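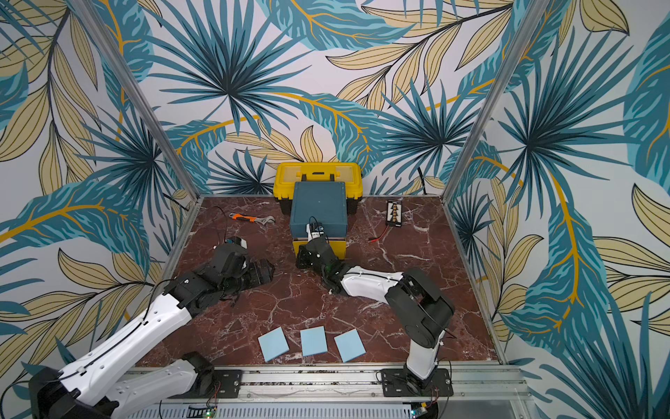
Two arms over the marble floor panel, leaf wallpaper on three sides.

Home Docs Data Downloads Forum Sign in

Search this site

# Skarnero Lap Log

Timing and setup records for the Cornlow, a two-seat track coupe built by Henau. The log covers the standard road car and the lighter Ďurica trim, both driven on the same short circuit.

Maintained by Yi-an Yeon. Timing scripts by Dinesh Khondokar.

## What's in it

- `laps.csv`: one row per timed lap, more than 2000 rows
- `setup.csv`: tire pressures, ride height, damper clicks and wing angle for each run
- `weather.csv`: air and track temperature at the start of each run

Join the files on `run_id`. Out laps and in laps are left out of `laps.csv`. Laps with yellow flags are kept and marked in the `flag` column.

## Units

Times are in seconds, pressures in psi, ride height in millimeters. Temperatures are Celsius. Fuel is the load at the start of the run, in liters, and is not corrected lap by lap.

## Known problems

The rear left pressure sensor on the Ďurica car read high until it was replaced in January. Rows from before the swap have `rl_ok` set to 0. We did not try to correct them.

Wing angle is blank for the standard car, which has a fixed spoiler.

Driver names are replaced with codes. Driver D2 changed seats and pedal position partway through, so compare early and late runs with care.

## Using it

Load the files with any CSV reader. Python 3 is needed for `plot_runs.py`, which draws lap time against tire pressure for one run at a time. Pass the run number as the only argument.

## Changes

May 26, 2026: added the wet runs, fixed swapped front and rear damper columns in `setup.csv`.

Send corrections through the issue page and include the `run_id`.

We use cookies to remember your settings. Accept Decline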